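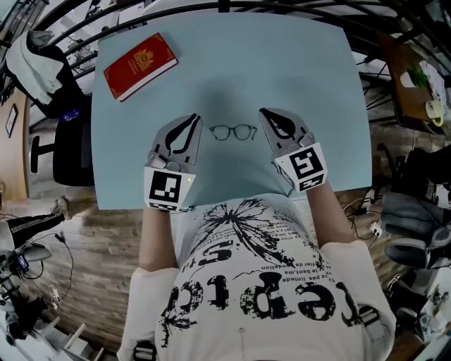
Reading table, upstairs landing: notes for 15th June

Print this page | E-mail this page

Right, blue top is on and in its place by the railing. Zuzanna wanted it turned the other way so you'd sit with your back to the drop, I wanted it as it is, and for now I've won because I got there first. We can swap on Monday if she's still cross with me.

I like the colour a lot more than I thought I would! On the sample card the Fivik blue looked like a dentist's waiting room, and I was all ready to go back to the cream. Spread over a whole top it's much calmer. Zuzanna Sikora has the tin number written on the lid (1318) but I'm putting it in the notebook as well, as we lost the last one when the lid went in the skip. Three coats, light sanding after the second. Didn't bother after the first and I don't think it shows, but run your hand over it before you agree with me.

What I wanted from today was a feel for how ordinary reading stuff sits on it. The old brown top ate everything. You'd put your specs down, get up for a tea, come back and pat the table like you were looking for a light switch. Edgardo did it twice in one afternoon and then sat on them, though that was the chair and I can't blame the table for it.

So, specs and a book. The round dark specs are a doddle on the blue, you find them straight away. Thin frames, but dark against something that pale, they've got an outline you can see from the top of the stairs. I still want to try the clear plastic pair from the drawer and Edgardo's silver ones, which are going to be the real test. My hunch is that silver will be poor in the evening.

The red book (the fancy one with the gold on the cover) looks lovely on it, and I'd happily leave it there for show. Not much of a test, though, red on pale blue. I need something dull from the Woditz box, one of those grey exercise-book sort of covers. Must remember to bring the box up, it's heavy, take the lift.

Shine next. We had a row with Grabowska over the finish (a polite one) because their first top came back glossy and you could see the window in it from every chair. That gets tiring when you're reading, your eye keeps hopping off the page. This one is properly matte and I've got no complaints from where I was sitting. I moved my head about like an owl for a bit and couldn't find a bad spot. With the glossy top I remember the specs having a sort of double underneath them, which made picking them up oddly fiddly. With this one all the folded pair has under it is a faint shadow, and the red book behind is just a red book.
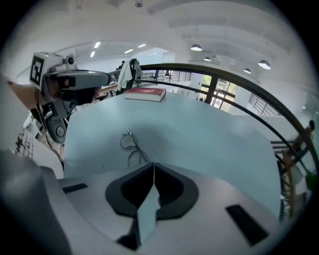

Layout is where I keep changing my mind. I started out wanting a marked place for everything, a shallow tray for specs and a little ledge for the book, and Edgardo Layug even drew it up for me with a lip all the way round. Having had the things out on the bare top I've gone off the tray. With the specs folded towards the front and the book lying shut further back, on the railing side, there's a decent gap between the two and you can get at either without shifting the other. The lip I'd still like along the back, mind you. A book that size going over the rail onto somebody below isn't funny, and people do shove things away from them when they've finished. Edgardo says a 6 mm strip would do. I'd go a touch higher, he thinks it'll dig into your wrists, and we'll have to mock it up in card and see who moans.

Side table can stay on the right for mugs and the plant. I'm going to be strict about mugs on the blue until the paint has had its 30 days, and yes that includes me.

Still to do:

- clear specs and silver specs, daytime and then with the lamp on
- dull covers out of the Woditz box
- card mock-up of the back strip, two heights
- ask Piltton whether the second top can be 54 cm deep, the first quote had it wrong
- felt pads for the feet, the floor is marking already

Piltton want an answer by September, so no panic. Zuzanna, if you read this before Monday, please don't turn the table round until I've done the lamp bit!

Questions about this notebook: ask at the workshop desk | © Workshop notebook, all entries | Back to top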